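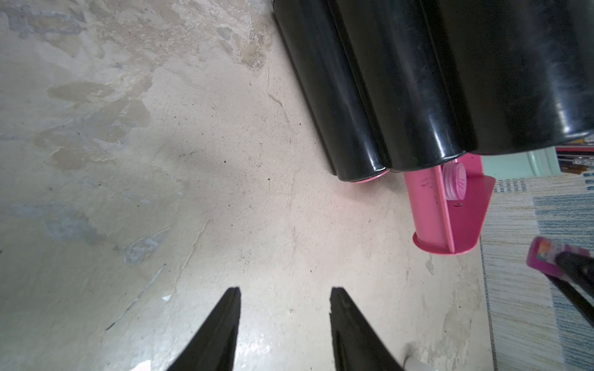 **Waltari Triple Holder, black and pink**
Item 1106
Sold by Cerkedska Workshop & Storage
Page updated 2023-01-30

The Waltari Triple is a holder for long, narrow things: rolled drawings, wrapping paper, dowels, umbrellas, garden stakes, wooden spoons if you have a lot of them. The black body is made up of three rounded sections joined side by side, and it comes with a bright pink plastic stand.

It replaces the older two-section holder, which we no longer stock. Stands from the old model don't fit this one.

## What you get

- One black body with three joined sections
- One pink stand
- One folded instruction sheet

The stand is already on the body when you open the box. There is no separate bag of screws, and you don't need tools unless you want to take the stand off for cleaning.

## Finish

The body is glossy. It reflects a window or a ceiling light clearly, and it shows dust and fingerprints sooner than a matte finish would. Customers who keep it in a workshop wipe it down now and then or leave it alone. Customers who keep it in a hallway or an office tend to notice the dust more. If that sort of thing bothers you, keep a soft cloth nearby.

The pink is strong. It is a true bright pink, the same shade on every unit, and it doesn't come in a quieter version. When the holder stands upright on a shelf you see mostly black with the pink below it.

We have been asked for an all-black version several times. Waltari doesn't make one at the moment. We also don't sell the stand by itself in other colors.

## Where it works

We sell most of these to people setting up a small work area: a sewing room, a framing bench, a corner of a garage, a classroom supply wall. The sections keep different items from sliding into one another, so you can give one to finished work, one to work in progress and one to blank stock. Plenty of people just fill all of them with wrapping paper.

It does fine on concrete, tile, wood and short carpet. On an old floor with cracks and patches, pick a level spot and press lightly on the top from each side before you load it. If it rocks, move it a few inches and try again. A thin rubber mat helps on rough surfaces and keeps grit off the underside of the stand.

Indoors only, please. Long sun exposure will fade the pink, and we can't replace a faded stand under the warranty.

## Loading it

Start with the heaviest items and keep their weight low. Very tall items should be shared out between the sections. Chiến Mạch, who runs our packing room, uses one for cardboard tubes and keeps the tallest in the middle section. That arrangement has worked well for him through two busy seasons.

Don't use it for:

- Liquids, or anything dripping
- Hot tools or anything just out of an oven
- Open blades pointing up
- Potted plants
- Anything heavy enough to make the body flex when you set it down

Wet umbrellas are all right if you empty the sections afterward and let them dry. Don't leave water standing in the bottom overnight.

## Setting it up

1. Open the box from the end with the printed label.
2. Slide the holder out by the body. Don't pull on the stand.
3. Turn it over and check that the stand is seated evenly along the bottom.
4. Set it upright where you want it.
5. Press down on the top with both hands.
6. Load it.

If the stand has shifted in shipping, lay the holder on its side on a towel and push the stand back into line with your palms. It takes a firm push. A hammer or mallet will crack it, and we have had a few sent back that way.

## Cleaning

Empty all three sections first. Wipe the outside with a damp cloth and a drop of dish soap, then go over it again with plain water and dry it. For the inside, a bottle brush with a long handle works better than a cloth.

Dust collects in the grooves where the rounded sections meet. A soft paintbrush gets it out — an old one is fine as long as the bristles are clean. Stay away from scouring pads, powder cleansers and anything with acetone in it. Fine scratches on a glossy surface can't be polished out at home.

Crumbs and floor grit stick to the stand if you lay the holder down on a dirty floor. Brush them off before you put it back on a finished table or shelf.

## Price and shipping

The price is $60 for one holder, with the stand included. Shipping is $9 in the lower 48 states, and orders of two or more ship free. Orders normally leave our warehouse within five working days. We ship in plain brown cardboard with paper padding, and the carton can go into curbside recycling once you have peeled the label off.

For Alaska, Hawaii and Canada, write to us with your postal code and we'll send a quote before you pay.

Trade customers with a Cerkedska account can add item 1106 to a standing order. Schools can pay by purchase order. We need a signed copy before we pack anything.

## Returns

Unused holders can come back within 60 days. Please use the original carton. A holder packed loose in a larger box will almost always arrive scuffed, and we have to deduct for that.

If yours arrives damaged, take a photo of the damage and one of the carton before you throw anything away, and send both to the service desk. You don't have to return the damaged one unless we ask for it.

The warranty covers splits and cracks along the joins between sections, and a stand that won't stay on. It doesn't cover scratches, dust wear, fading or damage from a fall.

## Questions we get

**Can I hang it on a wall?**
We don't recommend it. The stand is meant to sit on a flat surface, and Waltari hasn't rated it for wall mounting. If you want something for the wall, look at the Trương rail set, which comes with its own anchors.

**Can I store it on its side?**
Yes, when it's empty. Lay it on something soft if you care about the finish. Loaded, it should always stand upright.

**Do the sections come apart?**
No. They are joined permanently. Pulling at them will split the join and void the warranty.

**Can I take the stand off and use the body alone?**
You can take it off for cleaning. Put it back on before you load the holder, as the rounded ends of the body aren't made to stand by themselves.

**Can two holders be linked together?**
There is no clip for that. Two of them placed against each other stay put well enough on carpet. On a smooth floor they will drift apart when you pull things out.

**Is it safe around children?**
Empty, it is light enough for a child to tip over. In a classroom we suggest putting it against a wall and keeping the contents short.

## Related items

- Trương rail set, for wall storage
- Postach floor mat, small, ribbed rubber
- Postach long-handled bottle brush
- Waltari replacement stand, pink, for item 1106 only

The replacement stand is out of stock until September. If yours is broken and still under warranty, contact us anyway. Định Giáp at the service desk keeps a small number aside for warranty claims and can tell you whether one is available. Have your order number ready when you write.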